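Search this site Search Go
News & Media
Posted November, by the Tudville store team
2 min read

Tudville brings back the big grey bin for its small-goods sort

Well, it's official! Tudville is running the Small Goods Sort again this November, and I get to be the one to tell you about it. Every Thursday we'll be setting up at our Bellamy store with a big bin, a table and all the odds and ends that have piled up over the year, and sorting them into packs for local playgroups.

Last year we sent out 501 packs (I still find stray bits in my coat pockets) and this year Brindosus has come on board to supply the cartons. They've promised us 85 to start with, flat-packed, and I've already claimed a corner of the storeroom for them.

How it works is pretty simple. Drop your clean, unbroken small toys and craft bits at the front counter, at Bellamy or at our Hosta shop. We tip them into the bin, pick out one thing at a time and pop each one with its mates. Colour first, then size. Please, no batteries and no glitter — I'm begging you on the glitter.

The bin itself is an old favourite. It has a tall back wall and a metallic floor that's picked up plenty of fine scratches, and the sloping panel at the back is pretty worn too. I wouldn't swap it for a new one.

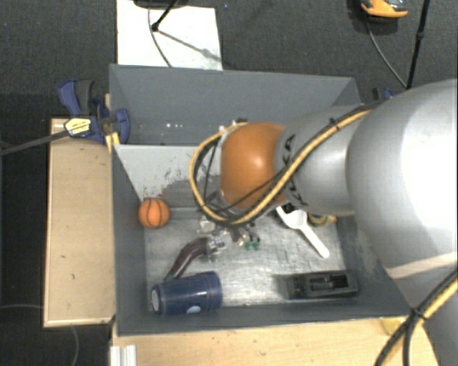
Dropping things off

Both counters take donations until 2 pm on Thursday, and during normal hours the rest of the week. Bags are fine, boxes are better. If you've got a really big load, give the store a ring first and we'll clear some space for you.

Media enquiries: Tudville front office, Bellamy store.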